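Roltville Kitchen Robotics Challenge

The Roltville Kitchen Robotics Challenge is a student competition in simulated household robotics, held each October at Drurnstead College. Teams program a virtual arm to do jobs in a rendered kitchen.

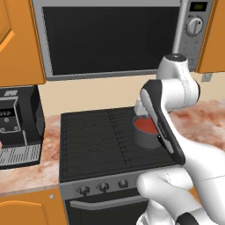

Intan Sopacua has argued that the simulator round teaches more than the finals do, as a team can fail 88 times in an evening and break nothing. Others disagree, see Scoring.

Format
Teams of up to 4 students. Two rounds, simulator first, then a written report. Same kitchen for every team, tasks drawn by lot. Pots, cupboard doors, knobs. Start positions are shifted between runs so a recorded path wont do.

Scoring
Marks for finishing the task, fewer for speed. Knocking a fixture costs 3 points. Afiq Nair wanted spills penalised more heavily; rule changed 05/01/2023. Complaints that the report counts for too litle, still unresolved.

History
Began as a coursework module at Drurnstead. Batville joined the following year and won. The Guérin Cup, for best report, was added later.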